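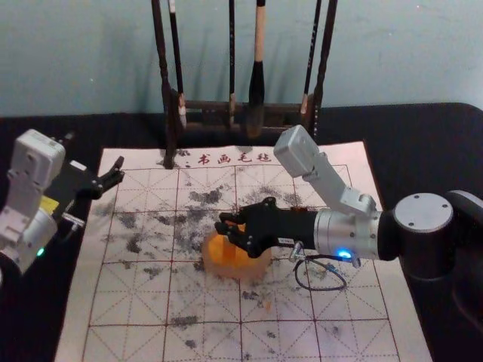 3.2 Workshop set-up

The two arms were assembled by Abubakari and Jardine in a shared workshop, on a table covered in black cloth or sheet to cut reflections. Each arm carries a jointed black hand, and a small silver module is fixed on a bracket near each wrist. Cables were first tied along the links, but the ties pulled at the connectors and were taken off in June.

Figure 2. Both arms at the calligraphy mat, the right hand over the bowl.

The mat's printed grid gave us a ready reference for placing objects by hand. Over the whole build we logged 143 reaches, 17 of which were stopped by the operator. Stops were mostly due to slow replies from the wrist controller, described in Section 3.3.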